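Drevamside Workshop Notes
Bench tips: choosing a gripper for desktop computer work
Wednesday, April 19, 2023

Sites served by Drevamside regularly ask which gripper to fit for memory and processor handling. The guidance in this note applies to the Cemico and Rees grippers and should be read with the Manby controller settings sheet.

Lay the tower on its side, panel off, and place the parts tray to its left. Test each gripper on the tray first. A card should be taken by its top edge and lifted straight out of its slot. Start at 30 percent closing force and do not exceed 60. 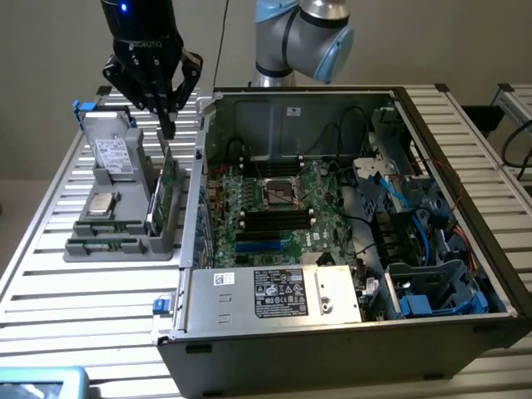
Multi-fingered gripper with a circuit card at the parts tray.

Extra fingers are helpful with odd shapes but need more clearance between compartments. Where slots are close together, try a two-fingered gripper before altering the tray.

Hold memory modules level while traveling over the board - the tilt should stay within 2 degrees - and turn them only when clear of the drive cage.
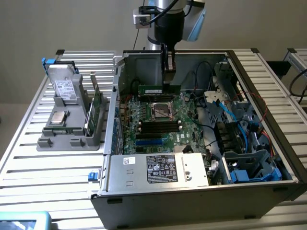 Category: Grippers and Cameras

A fixed camera is suitable for judging height and travel. It is less suitable for finding a slot, as the arm may block the view. Compare it with a wrist camera before settling on either, and keep the same lighting for both. Check that the socket, the latches and the fingertips can all be seen together. Save the wrist view under its own preset; on the Manby controller, use preset 713. 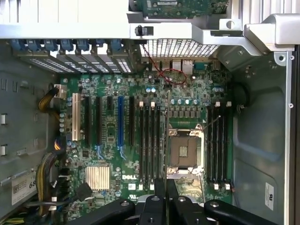
Reading time: 2 minutes

Record results for each gripper on a separate sheet. Sheets from before December used a different force scale and should not be compared with current ones.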